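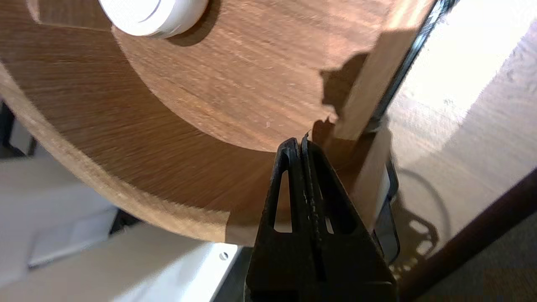 Praden gripper kit with wrist camera - worth the $400 for close work on wood parts?

Bitwood Help > Small Robots > Kits and Add-ons

grainchaser
Hi everyone! I have the Praden gripper kit on a trial from Jenside until Thursday and I need to decide if I'm keeping it. It's on my Hajji arm, the small benchtop one, and I have to say I'm having a blast. I came from a plain parallel gripper with rubber pads and no camera at all, so seeing what the fingers see feels like cheating.

The job is a round wooden piece with a raised center and a lighter ring around it, with a white knob on the raised part and an upright block over at the side. I want the arm to come in low with its fingers closed, touch down right at the step between the two levels, and follow the curve until it gets near the block. Then it backs off, goes over, and opens up for the knob. Sounds easy, and the first half nearly is!

Things I love so far: the fingers narrow down to really fine tips, so they get into places my old pads never could. The triangular cutouts are great too, I can see a bit of wood through them and that helps more than I expected. And the ridged inside faces hold onto small parts really well. I did 47 tries on the knob over two evenings and it only let go twice.

What bugs me is the step. The block throws a jagged dark shadow onto the raised part, right where I'm working, and the edge finder in the Praden software keeps deciding the shadow is the step. Also the grain on the outer ring comes out kind of streaky and soft, while the middle looks sharper. Is that a weak camera, or me? And with the fingers closed, they take up a good part of the bottom of the view. Does anyone run this kit with the camera moved?

So: keep it or send it back? I'd love to hear from people who have used it for wood and not just plastic blocks.

knotty_bench
Keep it!! I've had mine since July and it's the best thing on my bench.

The streaks on the ring sound like motion to me. The camera picks its own exposure out of the box and it likes to go long indoors, so anything sliding past gets smeared along the direction of travel. Go into the camera page, turn off auto exposure, and bring the time down until the live view looks a little too dark. Then add light. I also dropped my approach speed to 20 percent for the last bit before contact and my edges cleaned up right away. You can go back to full speed once you've lifted off.

For the shadow, your light is coming from one side, isn't it? Looks like it's from the right, with the block standing between it and the place you want to touch. I had the exact same trouble with a shelf bracket. Try this:

Put a second lamp on the opposite side, lower than the first one.
Tape a sheet of baking parchment in front of each lamp (not touching the bulb, please).
Run the edge finder again with the minimum edge length turned up. A stepped shadow is made of lots of short edges and your rim is one long curve, so this alone might do it.

And watch your cable. I see a loop of cable shadow on the beige part off to the side. It's not hurting anything there, but mine wandered into the work area when the wrist turned and I lost an afternoon to a "second part" that kept showing up in the results. Two hook-and-loop ties along the forearm fixed it.

I wouldn't move the camera. I tried it, had to calibrate all over again, and ended up putting it back. You get used to the fingers being in the way, and you can mask them out in the settings so the software ignores them.

plainsawn
I have the older version so take this with a grain of salt. The tips wear. They're plastic, and if you drag them along a wood edge all day the points get rounded and your touch point drifts. Mine needed replacing after 11 weeks of pretty heavy use. Spares aren't expensive but order a pair with the kit so you're not stuck waiting.

Also dust. You've got a few pale specks on that inner surface already, right by where the fingers come in. The ridges collect that stuff. Old toothbrush, done.

If all you want is the knob then no, I don't think you need a $400 kit, your rubber pads would have done it. For following a rim it's a different story and I'd pay for it again.

two_cup_solder
does it work with the older Hajji controller? the Jenside page only lists the new one

grainchaser
Thank you all, this is so helpful! I did the exposure change before dinner and the ring looks way better already - I can make out the separate lines in the grain while it's moving. Second lamp is going up tonight. I turned up the minimum edge length too and the finder got the real step nine times in a row, then picked the shadow again, so I'm close.

@two_cup_solder mine is the older controller and it works fine, but you have to load the adapter file from the Praden download page first. Without it the gripper opens and won't close again, ask me how long I stared at that.

Keeping it, and I've added spare tips to the order. I'll post my settings once the lamp is sorted.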